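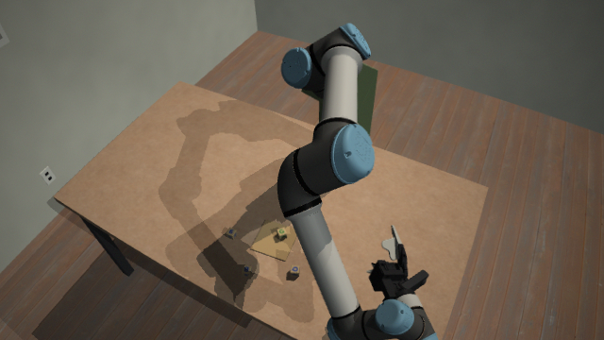

Render noise on flat walls only, floor is fine

Posted by Prelanach in Lighting and Rendering, 5/16/24

I'm rendering a plain interior with a path tracer. One room, two gray walls, a plank floor, one area light near the ceiling and a dim sky outside the window. At 300 samples per pixel the floor looks clean, but both walls still show fine grain, worse toward the corner. Going higher fixes it very slowly, and a single image already takes 88 minutes on my machine. The denoiser removes the grain but leaves blotches that move from one image to the next.

Max bounces is set to 7. Clamping is off. Is there a setting I'm missing, or is this a matter of waiting longer?

Roel Willems

The floor probably has as much noise as the walls. A plank texture has enough contrast to hide it, while a flat gray surface hides nothing. Swap the floor material for plain gray, render a small crop, and compare. If the grain matches, your floor was never clean.

As for the cause, light reaching the corner is mostly indirect, so each path has to find the light after one or more bounces. Things to check, in this order:

Size of the area light. A very small, bright light makes the bounced part noisier.
The window. If the sky only enters through a small opening, put a portal over it so the sampler aims there.
Indirect clamp. Start high and lower it until the bright specks go away. Too low and the corner turns dark.

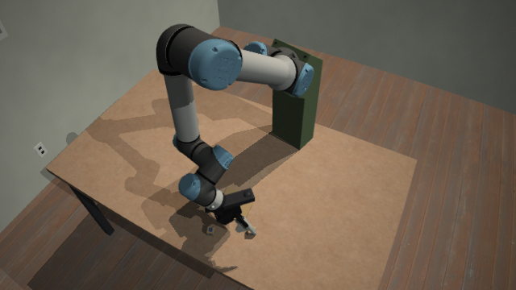

Leave the bounce count alone until you have done those. Dropping it to 2 will cut render time, but in a closed room you lose a visible amount of fill light, and the corners suffer first.

For the blotches, feed the denoiser the albedo and normal passes if you aren't doing so already. Also, if the seed is different for every image, the leftover error moves too. A fixed seed stops that, although in an animation the grain then looks stuck to the screen.

Drustport

just use more samples, overnight if you have to

Hilde Verbeke

Agree with Roel on the portal. I would add adaptive sampling with a noise threshold in place of a fixed count. It stops early on parts that have settled and spends the time on the walls. Set a minimum sample count too, or it can quit early in dark areas and leave them patchy.

Check your wall color as well. If the base value is close to pure white, light keeps bouncing and the noise takes longer to clear. I keep painted walls at 0.8 or lower.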